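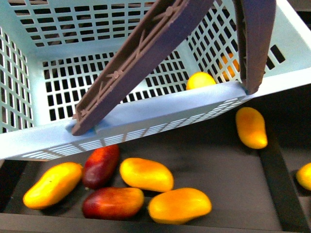
3.2 Baskets and fruit handling at the stall level

Figure 3. Light blue perforated basket with mangoes, one yellow and one orange. Dark gray tray surface below.

The basket is the unit most stall holders think in. Asked how much fruit they had left at closing, hardly anyone gave us a weight. They said "two baskets and a bit" or "one, but the small kind." So we dropped the weight question after the first week and went with baskets, converting later (see 3.4). Not ideal. The conversion depends on how full a full basket is, and people disagree on that.

Three kinds of container turned up again and again: plastic baskets with open walls, as in Figure 3, cardboard flats, and solid tubs with no holes at all. Woven baskets were rare and we left them out of the analysis. Most of the plastic ones at the Tahiri market came through one supplier, Banico, and at the Gastby site they were a mix, some clearly older than the stalls they sat in.

Open walls matter for two reasons. First, air. Mangoes give off heat as they ripen, and a solid tub keeps it in, along with any moisture. Second, and this came up in the interviews more than we expected, you can see the fruit from the side. Holders check color through the mesh without lifting anything. The orange mango in Figure 3 shows through the side wall well enough to tell it apart from the yellow one behind the front rim. Color is a poor guide to ripeness in many cultivars, we know that, but it's what people sort by when they're busy.

The downside is marking. The edges of the openings can press into soft skin, mostly at the bottom, and mostly when the basket is deep-filled. We logged 2968 mangoes over the study period, of which 2413 had no visible damage at the closing check. The rest had bruises, cuts or pressure marks, recorded as one category because the two recorders could not agree on where a bruise stops and a pressure mark begins. A finer scheme was tried in July and abandoned.

Tilting. Worth its own paragraph. Several holders prop the back of the basket up so the fruit rolls to the front, where customers can reach it. Good for sales, they say. But the mangoes end up piled against one wall and the ones at the bottom take the load. Mounir Hegazy, who ran the Pleda site for us, started noting tilt on the sheets before it was in the protocol, and we later added it as a yes/no field. Data from before that are missing for the other sites, so tilt is reported for Pleda only. The front rim is the solid part on this kind of basket, with a strip of fine slits on its outer face, and holders told us fruit resting against a rim marks less than fruit against mesh. We could not test this properly. Too few cases where the recorder wrote down which wall.

Trays under the basket: 46 stalls used one. Reasons given were juice, dust, and keeping the counter clean for the scale. Where there was no tray the basket normally stood on newspaper or bare counter. We did not find a use for this variable in the models but it is kept in the data file for anyone who wants it.

Washing was asked about in the interview and not observed directly. Answers ranged from every evening to "when it needs it." Baskets with small openings take longer to scrub, the corners especialy, and nine holders said they had given up on brushes and just soak them overnight. We treat these as self-reports and nothing more.

One more note on filling. Baskets near closing often held very few fruit, and a nearly empty basket behaves differntly from a full one: fruit can roll when the basket is moved and knock the walls. The closing check was done after the holder had stopped serving but before any packing up, so damage from the trip home is not in our numbers. Fill level was scored by eye as low, half or full, and the scores are given by site in Table 4.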